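Utilizamos cookies propias y de terceros para mejorar su experiencia. Aceptar | Configurar

Cómo leer el anuncio de un cambio de director general (sin perderse entre tanta frase amable)

Por la redacción de Flatano
1/3/23

Quien tiene unas pocas acciones de una empresa conoce la sensación: abre el correo por la mañana, con el café a medio tomar, y se encuentra con que el consejero delegado «ha decidido emprender una nueva etapa». ¿Hay que preocuparse? Pues depende, y para saberlo conviene leer el comunicado con calma y en cierto orden, que es lo que intentaremos aquí, con un par de casos que hemos seguido de cerca.

Empiece por las fechas, antes que por los elogios. Busque cuándo deja el cargo la persona saliente y cuándo entra la siguiente. Si entre una cosa y otra pasan varios meses, lo normal es que el relevo estuviera preparado. Cuando Stuvville, fabricante de componentes industriales, cambió de director en septiembre, la salida fue efectiva el mismo día del anuncio, y eso ya decía bastante (más que los 4 párrafos de agradecimientos que venían detrás).
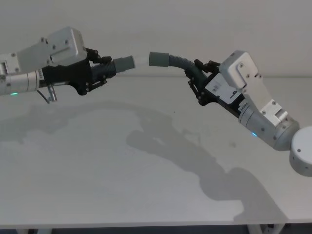
Después mire quién firma y quién habla. Un comunicado en el que el presidente del consejo ocupa casi todo el texto y el directivo saliente no aparece citado suele indicar una despedida poco cordial. No es una regla fija, ¡hay gente muy reservada!, pero apúntelo en el margen.

El tercer paso es averiguar de dónde viene el sucesor. Alguien de la casa suele significar continuidad; alguien de fuera, ganas de revisar las cuentas con otros ojos. Flesedix fichó a una directora que venía del sector de la distribución, y al trimestre siguiente anunció el cierre de 2 plantas y un ajuste de 500 puestos.

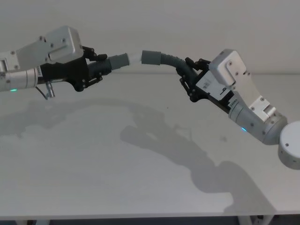

Vaya ahora a la letra pequeña. Si la empresa cotiza, el acuerdo de salida acabará en el informe de remuneraciones: indemnización, acciones pendientes, pacto de no competencia. Son páginas áridas, lo sabemos, y en el caso de Sotiropoulos había que llegar hasta la 38 para dar con la cifra. Con un buscador dentro del PDF y la palabra «cese» se avanza muchísimo.

Compare también las previsiones. Si el comunicado confirma los objetivos del año, respire un poco; si no los menciona, vuelva al último informe trimestral y lea qué se prometía entonces.

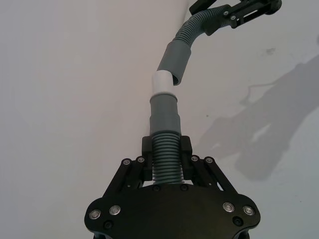
Y por último, espere unos días antes de vender o comprar nada. La primera reacción de la bolsa a un relevo se corrige a menudo en cuanto el nuevo equipo da su primera conferencia con analistas, que casi siempre puede escucharse gratis en la sección de inversores de la web. Tenga a mano sus notas y fíjese sobre todo en el turno de preguntas.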